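4. Setting up a room layout

Before you start, have the room plan and the signed booking sheet to hand. The Drorkance panel by the main doors must be switched on.

1. On the panel, press Rooms and choose the hall you are setting up. The full Nirken Hall is 760 square metres and takes up to 3,000 guests standing.
2. Press Divide. Check that the floor track is clear from wall to wall.
3. Hold the green key until the partition stops. Let go at once if anyone steps into its path.
4. Lock each panel at the foot with the Feron key.

Caution: Do not lean tables or staging against a partition. 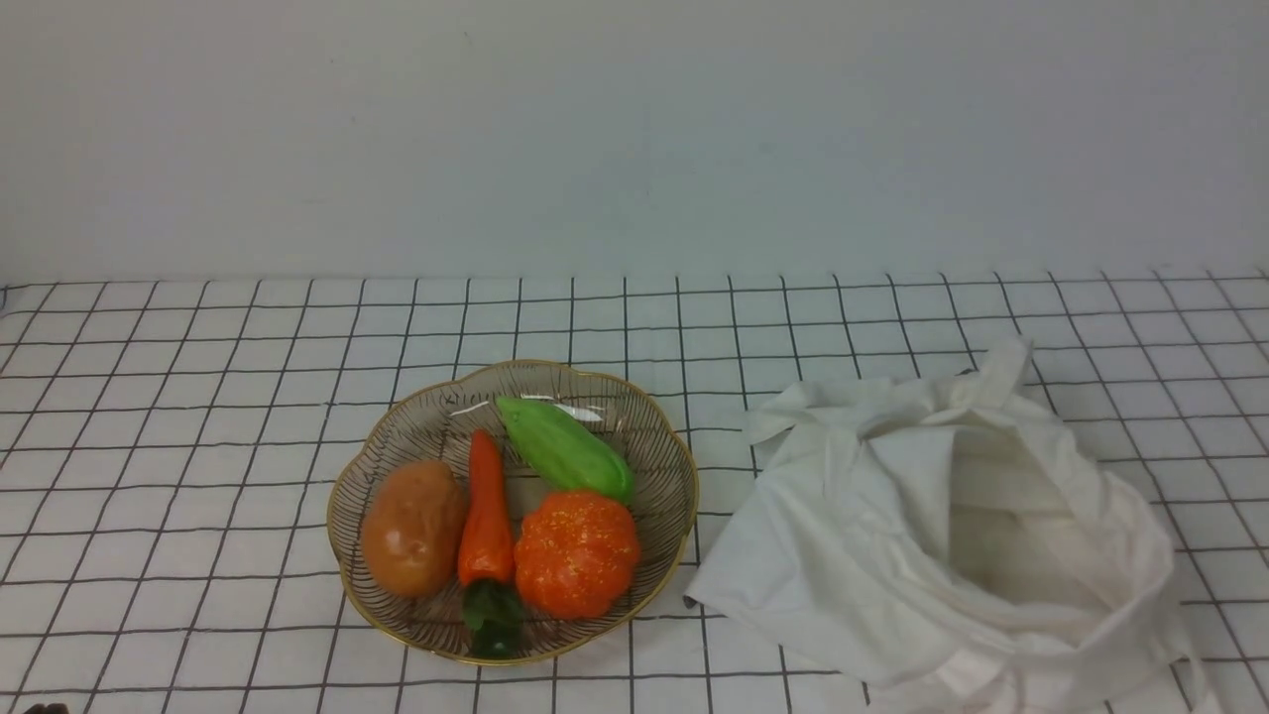 Table settings are loaded from the Layouts menu. Pick the table size first, then the number of places, and save under the booking number. Centrepieces go on last. For a low one, such as a shallow wire basket with a wavy gold-trimmed rim and artificial vegetables in it, choose Low under Centre so that the plan prints with the right symbol. Candles and tall vases are entered under High.

5. Press Print plan. Fix one copy inside the service door.
6. Set out the tables from the stage end. The Shi Room holds 28 round tables, and its plan is number 109.
7. Walk the fire exits and mark them clear on the panel.

Note: A saved layout stays on the panel until the Thursday after the event. Copy it to a new booking number if you want to keep it.

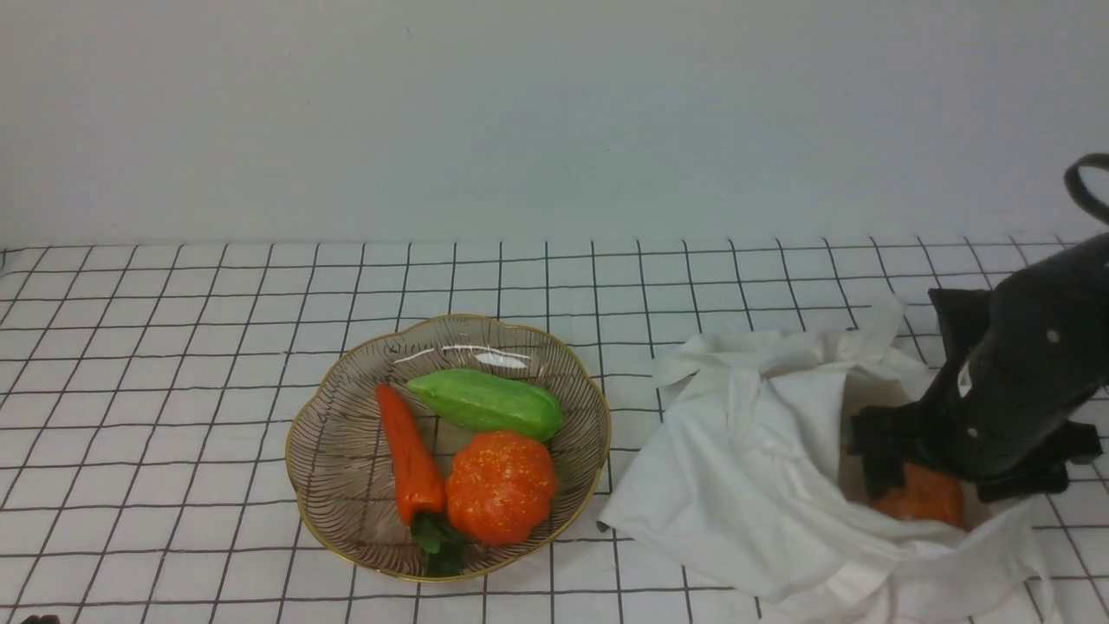
Fig. 4.2 Low centrepiece: round bowl with toy vegetables

8. Press Finish. The panel returns to the Rooms screen.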